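Support > Resolved tickets > Facilities > Power

Break room circuit trips every time anyone wants soup

8 December 2025, by Laurinda Arruda

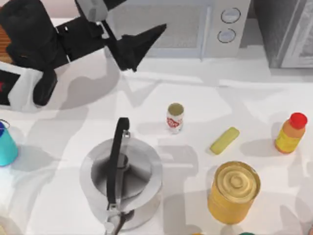 The microwave end of a white counter.

Reported by Jaime Bettencourt, Cetimia, second floor. "Breaker goes at lunch. Takes the fridge and the label printer with it. Third ticket." He is right about it being the third ticket. The first two were closed as "user education," and the user was told to heat things more slowly.

Log

1. Checked the panel. Break room outlets are on breaker 6, 15 amps, shared with the supply closet next door. The panel directory says breaker 6 is "spare." The directory dates from July and was clearly written by an optimist.

2. Swapped the breaker for a new one of the same rating. Jaime asked if we could put in a bigger one. No. The wire in the wall would like a word about that.

3. Ran the microwave alone. Held fine. Ran microwave and fridge. Held fine. Left feeling clever. Tripped at lunch.

4. Kyung-tae Ok hung a Cluvuveck logger on the circuit and left it overnight and through the next lunch. Baseline draw was far too high for a fridge and a printer that mostly prints the word "TEST."

5. Opened the supply closet. Behind the paper towels was a Grolberg space heater, running, set to high. Armindo Nogueira sits on the other side of that wall and says his feet were cold – a fact he had never put in a ticket, though he did sign one of Jaime's.

6. Heater unplugged. Microwave, fridge and printer all ran together through lunch with no trip. Armindo's vent turned out to be shut. Opened it. Passed the question of whether it stays open to Amos Esposito, who owns the thermostat and guards it.

Cause: heater plus microwave on one 15 amp circuit.

Still open

- Dedicated circuit for the microwave. Quote requested from Sequeira.
- Panel directory to be redone by someone who has met the building.
- Heater is in my office with a tag on it. Armindo may collect it when he's going home, and take it with him.

Status: resolved, pending Sequeira. Jaime, please don't reopen this one for the toaster. Start a new ticket.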